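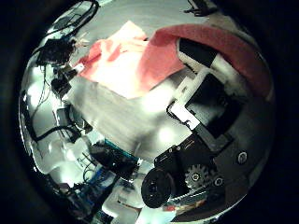
A salmon-pink cloth and a pink-red towel, reflected in a polished silver surface.

Rivlow towel project goes on until March

The project of used towels and cloths in Rivlow will continue until March, the Department of Textile Care has announced. It started in autumn as a short course for first-year students, and the plan was to close it after seven weeks. But the bags kept arriving, also from the villages near Plendden, and the department has now received a second room for sorting.

The idea is simple. Households and small hotels give cloths which they do not need anymore. The students check each piece for holes and weak seams, wash it, fold it and put it on a shelf by size and color. Good pieces go to the animal shelter in Ollau and to two homes for older people. Pieces in bad condition are cut for cleaning rags.

Until now 2,000 pieces have passed through the course. The most common are bath towels, and after them come kitchen cloths and table covers.

"In the first week we were folding everything in a different way, and the shelves looked terrible," said Ruan Le Roux, who teaches the course. "Now there is one fold for towels and one for thin cloths. The thin ones are more difficult – they slide, and you must begin again."

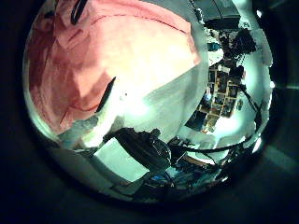
Rivlow College – Department of Textile Care

Color is another matter that takes time. Red and pink textiles are washed separately the first time, even when the owner says they are old and do not lose color anymore. Le Roux explained that one new red towel had changed a full load of white sheets in the second week. The sheets were kept, and they are used in the department for practice.

The course has 22 students this term. They work in two groups, one in the morning and one after lunch, and every student must learn also to repair a torn edge by hand. The sewing part was not in the first program. It was added when the Ristić laundry, which dries the heavier towels for the department, offered spare thread and needles.
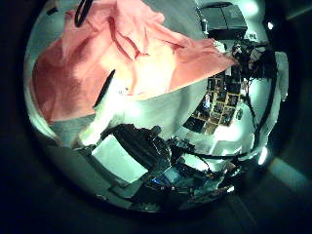
Repairs are now done on the same day as the folding, so that a cloth with a small tear does not go back into a bag and get forgotten. Larger pieces, such as bedspreads and curtains, are still not accepted. The washing machines in the college are too small for them.

Towels and cloths can be brought to the side entrance on Wednesday between 12 and 4 p.m. They should be dry and packed in a closed bag. Pillows, carpets and clothing can not be taken. Those who want the bag back should write their name on it.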